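October, 6:40 am

Bad sleep again. Neighbor's dog, then the garbage truck, then me just lying there doing math. Rent went up, the shop on Tsang Street wants 2 months up front. 3000 gone before I sell one candle. Is that crazy? Probly.

Coffee, toast, no butter. Wrote to Gonel about the wax, still no answer. Workar says 7 days for the jars, which last time meant more than that. Need to stop ordering from them. Keep saying it.

Color for the counter still not picked. Leaning magenta in front, dark plum on top. Mom would hate it. Good.

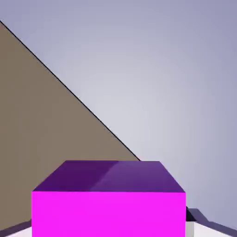 Later, after lunch

Gonel called! Wax ships tomorow. Cheaper than I thought too. Walked down to look in the shop window again, light's so nice on that side. Rained on the way back, shoes soaked.

Told Roltero yes on the lease. Hands shaking. Laundry still in the washer, go.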